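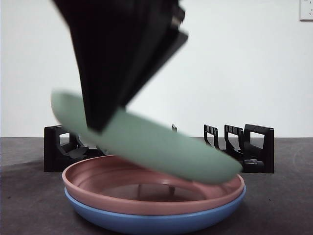 A pink plate with a pale green object held over its rim.

Print | E-mail

Plate (tableware)

By the Household Articles Desk
Jul 17, 2025

A plate is a flat or shallow dish from which food is eaten, or on which it is carried, shown off or forgotten at the back of a fridge. It differs from a bowl in depth, from a tray in size and from a saucer in dignity. The borders between these are poorly guarded. The wide, low vessel sold as a "pasta bowl" has been claimed by both sides, and in shops is usually shelved wherever there is room.

Parts

The flat middle of a plate is called the well. Around it runs the rim or lip, sometimes called the ledge by people who sell plates for a living. Underneath is the foot, a raised ring that lifts the base clear of the table and collects a small pool of water in the dishwasher, to be tipped over the socks of whoever unloads it.

Rims vary a good deal. A wide rim gives the diner somewhere to park bones, lemon wedges and the fork, and gives the cook a smaller area to fill. A plate with no proper rim, turned up slightly at the edge, is known in the trade as a coupe. Coupe plates hold more food for their width and stack closely, and offer very little resistance to a pea that has made up its mind.

Early forms

For much of history a good many people ate without a plate of their own, taking food by hand from a shared dish. In medieval Europe, those at better tables were often given a trencher, which was at first a thick slice of stale bread. It soaked up gravy and could afterwards be eaten, given to the poor or thrown to the dogs. It needed no washing, an advantage that later designs have failed to match.

Bread gave way to wood. Wooden trenchers were square or round, and some had a small hollow in one corner for salt. Pewter was the step up, silver the step beyond that, and both had the further merit that they could be pawned. Plates of metal were expected to last for generations and were left in wills, where they caused the usual trouble.

Glazed pottery was made in many parts of the world long before it became cheap in any of them. Chinese porcelain, thin, white and hard, reached Europe in growing amounts from the sixteenth century, and European potters spent a long time trying to copy it. By the time they had managed it, they had also produced a large number of tin-glazed imitations, which chipped easily and are now kept in museums behind glass.

Materials

Most household plates today are ceramic. Earthenware is fired at lower temperatures and is soft enough to chip on a tap. Stoneware is heavier and tougher, and tends to come in the colours of wet weather. Porcelain is fired hottest and is stronger than it looks. Bone china, an English speciality, contains bone ash, a fact generally left out at dinner.

Tempered glass resists knocks very well up to the moment when it does not, and then covers the whole kitchen floor. Enamelled steel is favoured by campers and by cafés that would like to be mistaken for campsites. Melamine, a hard plastic, is light and slow to break, and has spent decades being passed off as suitable only for picnics and children. It should not be put in a microwave, as is stated on the underside, where the person putting it in the microwave cannot see it. Paper plates are sold in packs and used in pairs.

Sizes

There is broad agreement on the names of the sizes and very little on the sizes themselves. A full formal setting may include a service plate (also called a charger), a dinner plate, a fish plate, a salad plate, a dessert plate, a side plate and a saucer, making seven pieces, one of which never has food placed directly on it. The charger sits under the others, looks handsome and is taken away. Many households get by with two sizes, big and small, and regard the small one as a saucer, lid and spoon rest as need arises.

Dinner plates have become wider over the last century. Kitchen cupboards have not always kept up, and a common complaint among owners of older houses is a cupboard door that stops a finger's width short of closing.

Colour and pattern

White is the most common colour for a plate, and restaurants are especially attached to it. The usual reason given is that it shows food at its best. It also allows any broken plate to be replaced with another white plate, on the belief that all whites are the same. They are not, and a stack of whites bought over several years will contain cream, grey and a faint blue.

Strong patterns were once prized partly because they hid poor glazing. Blue was popular for a practical reason, as cobalt stood up well to the heat of the kiln when many other colours faded or ran. Pinks and pale greens came and went with fashion, and tend to return at the point when the last owners have given theirs to a jumble sale.

The imaginary maker Edora is not

needed to explain the habit of naming patterns after places. 

Names are chosen for sound, and a range called Zollitz or Nernerari need have no tie to any town, river or potter. A discontinued name can nonetheless push up the price of a single side plate to a level at which its owner stops using it.

Use and manners

A clean plate may be taken as thanks, as a sign of hunger or as a request for more, depending on where one is sitting. In some places a guest who finishes everything has praised the cook; in others, the guest has hinted that there was not enough. Travellers are advised to watch the oldest person at the table and stop when they do.

Plates should be warm for hot food and cool for salad. Restaurants warm them in special cabinets and then warn the customer that the plate is hot, after which the customer touches it.

During the 2000s and after, many pubs and restaurants served meals on slates, boards, small shovels and miniature frying pans. Gravy found its way off most of these. The plate has since recovered much of its lost ground.

Breakage

Plates break most often in the sink, where they are thought to be safe. Ceramic ones can be glued for display, but a mended plate is best kept away from food, as glue and cracks both hold dirt. Crazing, a fine net of lines in the glaze, may be a fault, a sign of age or a decorative effect, according to who is selling.

Some breakages are deliberate. Smashing plates has been part of wedding customs in parts of Germany, where crockery is broken before the wedding and the couple are expected to sweep it up together. Old plates saved for the purpose are preferred, and many families turn out to have been given some.

Storage

Plates are generally stored in stacks, largest at the bottom. Since clean ones are put back on top and taken from the top, the lower half of a stack may go unused for years. Upright racks avoid this and allow the plates to dry, and were a usual fitting in sculleries before wall cupboards took over. Fine plates may be kept apart with felt or paper between them, in a cabinet with a key, for an occasion grand enough to deserve them. In the meantime the everyday set goes on getting smaller.

See also: Bowl; Saucer; Trencher; Washing-up

Print | E-mail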